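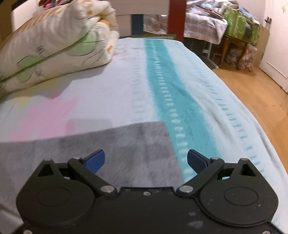 Folding is where I stop believing any of it, Saoirse Gilmartin wrote under our October page on robot vacuums. She had no quarrel with floors. A floor stays where it is, and a cloth doesn't, and she wanted to know how anyone could claim a machine was ready for the laundry when she had yet to see one pick up a single corner.

It's a fair complaint, and you can check a good part of it yourself without owning a robot. What you need is a hand-held gripper with two fingers, one square of cloth, and a bed. You do the chore through the gripper, with your own eyes and arm doing the rest. If you can't fold the cloth that way, a machine with the same fingers won't do it either. If you can, you know the fingers are good enough and the remaining trouble is in the seeing and the planning.

Before you start

Pick a small cloth in one color. Dark gray on a pale sheet, as at the top of this page, is easy to see at a glance. Leave the printed tea towels for later.

Spread the sheet tight. A bed gives under pressure, and you want that, but wrinkles will catch a fingertip and confuse your results.

Roll the duvet out of the way toward the far end or the wall. Don't clear the room beyond that. A test on a bare bench tells you how the machine does on a bare bench.

Open and close the gripper a few times in the air. The pads should meet along their length. If they only touch at the tips, adjust them now.

Step 1. Lay the cloth flat

Put it down so one edge faces you at an angle. Perfectly square is too kind. Leave enough bare sheet on one side for a finger to land there.

Step 2. Come down over the edge

Open the fingers wide and lower them until one is over the cloth and the other is just past its edge. Stop a little above the fabric and look. Most failed grabs are already wrong at this point, and it costs nothing to move over.

Step 3. Press, then close

Push down lightly until the mattress gives, then bring the fingers together slowly. The cloth should hump up between them. If you get sheet as well, you pressed too hard. If you get nothing, you closed too high.

Fuzzy cloth is easier than smooth cloth here. Try a cotton napkin afterward and you'll feel the difference right away.

Step 4. Lift and carry

Raise the edge just clear of the rest of the cloth and carry it across to the far side. Keep it low. With one gripper there is nothing holding the other side down, so a high lift drags the whole cloth with it. Borislav Trajkovski suggests starting with a very slow carry and speeding up until the cloth begins to slide, then backing off.

Step 5. Let go

Open the fingers only as far as you need to. Ribbed or rubbery pads can hang on to a thick nap and pull the fold open again. If that happens, lower the cloth until it rests on the bed, open, and back straight out along the line of the fingers.

Step 6. Write it down

Do 12 tries and don't skip the bad ones. For each, note whether you picked up the edge, whether the fold stayed, and whether you had to help with your other hand. Using your other hand counts as a miss, even just to smooth a corner.

Reading your results

Misses at step 2 are a seeing problem. A better camera or a better view may fix them. Misses at step 3 are mostly a touch problem, and that is where home machines are still weak. Misses at step 4 usually mean one arm isn't enough for a cloth that size.

Mateja Lazarević ran the same test with a bath towel and got three clean folds out of 12. With the small cloth she only missed once. The gripper was the same both times.

So can a machine do it yet?

One cloth, laid flat, in good light: yes, slowly. A basket of mixed laundry tipped onto a bed: no, or not in a way you'd want to wait for. Finding the edge of a crumpled shirt is a different job from the one on this page, and it comes first every time.

Keep that in mind when you watch a sales video. Look for how the cloth starts out. If it starts flat, someone flattened it. Check whether the film has been sped up, and whether there is a cut between the pickup and the finished fold.

Next to try: the same cloth, dropped from waist height and left where it falls. Use the same notes, and add a line for how long you spent looking for a corner.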